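# Celda Trunero

La **celda Trunero** es un puesto robotizado de manipulación sobre mesa, destinado a ensayos de agarre y colocación de objetos pequeños. Consta de un brazo suspendido con pinza, una mesa de madera y un juego de piezas de prueba. El procedimiento de puesta a punto fue redactado por Nima Mohammadi y se conoce como *protocolo Kamata*.

## Puesta a punto

La preparación comienza con el brazo en reposo y la parada de emergencia accionada. Se limpia el tablero con un paño sin pelusa y se comprueba que el cable de la pinza cuelgue sin tensión en todo el recorrido. A continuación se fija el origen de coordenadas y se ejecutan 100 ciclos en vacío a velocidad reducida.

Las piezas se disponen después a mano. El juego habitual combina dados translúcidos pequeños, que exigen una apertura mínima de los dedos, y dados de espuma, que se deforman bajo presión y sirven para ajustar la fuerza de cierre. 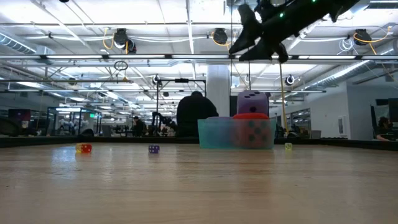
*Pinza de la celda junto a la cubeta con los dados de espuma; sobre la mesa, los dados translúcidos.*

Las piezas translúcidas presentan una dificultad añadida: los reflejos sobre la madera pulida pueden desplazar el contorno detectado. El protocolo prevé en ese caso repetir la calibración visual con la iluminación definitiva – nunca con luz parcial – y admite una desviación máxima de 3 mm.

## Mantenimiento

La revisión ordinaria se realiza los jueves. Incluye el apriete de los tornillos de la brida, la inspección de las almohadillas de los dedos y el examen del cableado. Las almohadillas se sustituyen cada 2995 ciclos, valor heredado de la celda Totar, su antecesora.

La avería más común es la pérdida intermitente de señal en el conector de la pinza. Se repara con el equipo sin tensión, cambiando el conector completo. En la variante Purcombe, el conector va atornillado a la brida y su desmontaje obliga a repetir la calibración.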